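Lilent – participants wanted for chore trials

Lilent is looking for people who clean, tidy or stack shelves, at home or for a wage, to take part in a study of whether machines can do the same jobs yet. We pay for your time. You do not need to know anything about robots, and for most of the places we would prefer that you didn't.

The study is called Basach. It covers small chores of the kind that fill up a working day in a shop, a canteen or a kitchen: clearing packets off a surface, wiping it down, putting things away in a drawer, folding cloths. We have picked dull jobs on purpose. A person does them without thinking, and a machine may manage one part well and then get stuck on the next. Wiping is a good case. Moving a sponge from side to side is fairly easy for an arm. Deciding what to do about a crisp packet lying where you want to wipe is harder, and so is knowing when the surface is clean enough to leave.

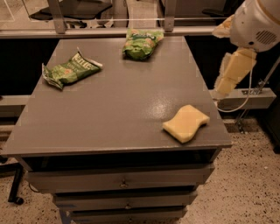

We want two kinds of participant.

Judges watch the machine work and score it against a short sheet. The sheet asks whether you would accept the result from a new colleague, whether you would have to do any of it again, and whether you would leave the machine to it while you got on with something else. There is space to write what you think in your own words, and we read all of it. Paid experience of cleaning, catering or shop work is useful for this part but not required.

Doers carry out the same chores by hand, at their own pace, so that we have something fair to compare with. You will be filmed from the shoulders down. Please wear plain sleeves if you can.

Sessions take place at our Burnach site and last three hours, with a break in the middle. There are six places for judges and four for doers in each round. Morning sessions start at 9.30 and afternoon sessions at 1.30. The next round is in October and we hope to run another after it, though that depends on how the first one goes.

You must be 18 or over and able to stand for part of the session, or tell us beforehand if you would like to sit throughout. The site is step-free. We can't take people who work for Lilent or who live with someone who does. If you have taken part in an earlier Basach round as a judge you can come back as a doer, but not the other way round – once you have spent a morning doing the chores by hand you tend to mark differently.

A word about what to expect. The work is slow to watch. An arm may take some two minutes over something you would finish before the kettle boiled, and it may pick up the wrong thing, or push dust along the surface and leave it there. Soft and crumpled items give more trouble than boxes and tins. Staff may stop a run and start it again, and you will be told when a run does not count towards the scores. We would ask you not to help, point or call out, even when the answer is obvious.

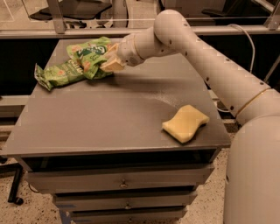
Is this going to be used to replace cleaning staff?
The results go into a report on which chores machines can and can't yet do, and we don't sell robots or cleaning contracts. What an employer does after reading it is outside our control, and if that puts you off taking part we understand.

Payment is made by bank transfer after the session. Travel within the Burnach bus area is refunded if you keep your ticket. Tea and coffee are provided, and there is a fridge for your own food. If you need to cancel, please let us know by noon the day before so that we can offer the place to someone on the reserve list.

Footage and score sheets are stored under a number, without your name. You can ask for yours to be removed up to the point where the report is written. The filming and storage are handled by Vieira on our behalf, and their privacy notice will be sent with your joining letter. Please read it before you sign the consent form.

To apply, fill in the short form on our website or pick up a paper copy from the front desk at the Burnach site. Tell us which part you are applying for, which sessions you could manage, and what cleaning, kitchen or shop work you have done, paid or unpaid. A few lines will do. We reply to everyone, usually on the Tuesday after we hear from you.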